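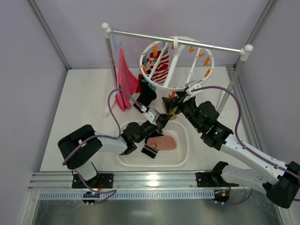 Drying rack on the bench, white work surface, side walls in.

March, a bit after 2 in the afternoon

Long one today, sorry in advance to whoever reads this after me. I've been promising Bianca Lazăr a proper write-up of the roommate agreement pages ever since we moved the residence sign-up over to Storell, and I finally have the tea and the quiet to do it.

Where we left off: the old agreement was a single form that students in Onu House filled out in their first week, usually at the kitchen table with a don beside them. Lovely in its way, and I still think the sitting down together was the best part of it, but the paper copies went into a binder and hardly got looked at again until there was a quarrel over guests or the fridge. Bianca's idea was to split it into 3 short pages (sleep and quiet, shared food and cleaning, visitors) and have each pair come back to it in the second month. I was grumpy about that at first and I take it back.

Tried the draft with 14 pairs on the Onu second floor. Notes while they're fresh:

- The sleep page is fine. "Lights out" reads like summer camp, though, and two students told me so quite kindly. Changed to "when I'd like the room dark."

- Cleaning page too long. Everyone slowed down at the question about whose turn it is for the washroom. Bianca wants a blank calendar there instead and I'm happy to let her draw it up.

- Visitors page gets the best conversations by far! One pair talked for the whole half hour and had to be shooed out for the next two. Please don't shorten this one, whatever the layout people tell us.

- Storell drops the second signature if the first student closes the window too soon. Happened twice. I've been saving a copy to the Cirent folder each time as a stopgap, so look there before asking anyone to sign again.

Ovari House would like in for the fall. That's 230 beds, and I don't see the two of us sitting with every pair, so the dons would have to run it themselves. They'll need a one-page guide in plain language, and probably a practice evening with snacks (budget line still open, I checked).

To do: fix the signature business, new wording to Bianca, ask the Ovari dons which evenings are hopeless for them. Also find out who has the key to the binder cupboard, I'd like last year's forms for comparison and it wasn't on the hook.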